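Odbridge Public Safety Program
Progress report to the Trivska Fund, period ending June

1. Status

Two of the work packages are complete: the custody referral form and the training of front desk staff. The third, evidence handling at Clorell station, is on schedule. Spending stands at 70 percent of the grant for the year.

2. Custody referrals

The new form went live in February. It replaces two older forms and moves the mental health questions to the first page. Staff completed 300 forms in the period. The form is sent to the duty nurse before the first interview – previously it went with the file at the end of the shift. Late entries remain a problem on nights, and the software supplier, Macaraeg, has been asked to add a time stamp.

3. Evidence handling

The store at Clorell holds 3000 items. Relabeling began in March with the oldest shelves. Paper items are now logged on receipt and again on release, and both entries must carry the same item number. Items with no matching case number are held on a separate shelf until the records office replies.

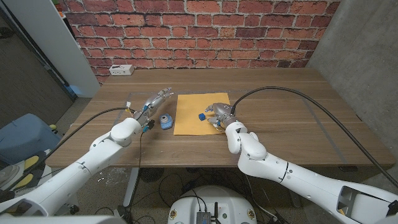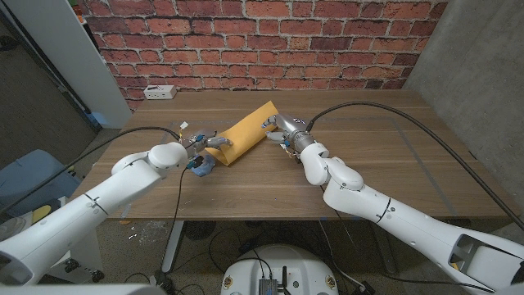
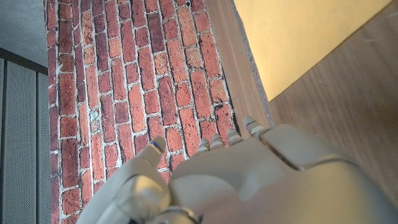 Robotic hands, with the envelope on the table in the second picture.

4. Risks

The records office has lost one post and replies are slower. If this continues, the unmatched shelf will be full by September. We have asked Odbridge to lend a clerk for the summer; no answer yet.

5. Next period

Relabeling continues. The form will be tested at the Macaraeg help desk with the time stamp added. A request to move unspent travel money to shelving is attached as a separate sheet.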